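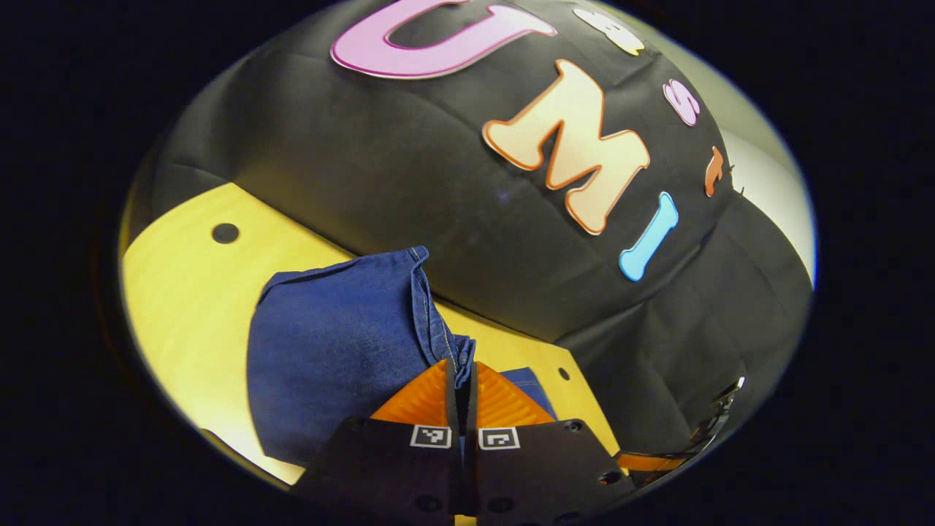

Automation Maintenance 2
Unit 6: Care and setup of the hand-held gripper
Clarkbridge Technical Institute, Robotics Workshop
Notes prepared by Yolandi Shezi. Revised 12 Dec 2022.

6.1 Scope

These notes cover the hand-held parallel gripper used on the cloth-handling bench. They deal with finger replacement, jaw alignment, marker plates and the wrist camera. The arm-mounted version is covered in Unit 7 and uses a different mounting flange, so the fastener sequence given below does not apply to it.

Students should have completed the fastener and torque module before attempting 6.3. Safety glasses are worn for all work on the closing mechanism.

6.2 Terms used

Finger: the soft, ribbed moulding that contacts the work.
Plate: the flat black part carrying the finger. There is one on each side.
Marker: the square printed pattern fixed to each plate. The software reads jaw opening from the distance between the two markers.
Centreline: the line on which the fingers meet when the jaw is closed with no work in it.

6.3 Replacing the fingers

Fingers are replaced as a pair. A new finger working against a worn one closes off the centreline, and the error grows with grip force.

Open the jaw fully and fit the spacer block. Remove the screws from the underside of the left plate and draw the finger forward. It should not be levered up from the ribbed face. Wipe the seat with a dry lint-free cloth. Solvent softens the moulding and is not to be used on either part.

Seat the new finger and start all screws by hand before tightening any of them. Tighten in a cross pattern. Repeat on the right side, then remove the spacer and close the jaw slowly. If the tips touch before the bases, the fingers have been fitted to the wrong sides.

Record the change on the bench sheet with the batch code from the bag. Batch 424 moulded slightly long and must be checked for tip interference. Batch 758 is the current stock.

6.4 Jaw alignment

Close the jaw on the 6 mm gauge pin. Both fingers should deform by the same amount when viewed from above. If one side leads, slacken the coupling on the leading side and let it settle under spring load, then retighten. Do not correct the lead by shifting the finger on its plate. This moves the finger relative to the marker and the software will report an opening that is wrong by the same distance.

Cycle the jaw 20 times and repeat the check.

6.5 Marker plates

Markers are printed on matte stock. Gloss laminate produces highlights under the bench lamps and causes dropped readings at small openings. A marker that has lifted at any corner is replaced, not glued back down. Keep the white margin intact when trimming, as the detector needs it to find the outer edge of the pattern.

Left and right markers carry different patterns. If they are swapped the reading will usually fail outright, but one older build of the Wodix logging software accepts them in either order and returns a negative opening. See the fault table.

6.6 Camera check

Both markers must stay in view through full travel. Clean the lens with a blower first and tissue second. Following any work on the camera bracket, open and close the jaw in good light and confirm that neither marker is lost at either end of travel. The fisheye calibration file is matched to the lens by serial number and is not interchangeable between units.

6.7 Functional test on cloth

A rigid test piece will not show uneven finger contact. Use folded denim, placed flat on the bench, and pinch at a corner near the fold. Lift slowly. The cloth should be held by both fingers over the whole contact width, and should not creep toward one side. Repeat at a stitched seam, where the thickness changes across the grip. A gripper that holds plain cloth and slips at the seam normally has an alignment fault (6.4), and less often a hardened finger.

6.8 Fault table

Reading drops out near closed: glare on marker, or dirty lens.
Negative opening reported: markers swapped.
Reading steady but offset: finger or marker moved on plate. Refit and recalibrate.
Cloth creeps left or right: jaw leading on one side.
Stiff travel: debris in the slide. Brush out and apply one drop of light oil to the rail, keeping it off the fingers.

6.9 Practical assessment

Each student will carry out one finger change and one alignment, and hand in the completed bench sheet. Bookings for March are through Dumisani Masilela. Bring your own hex keys.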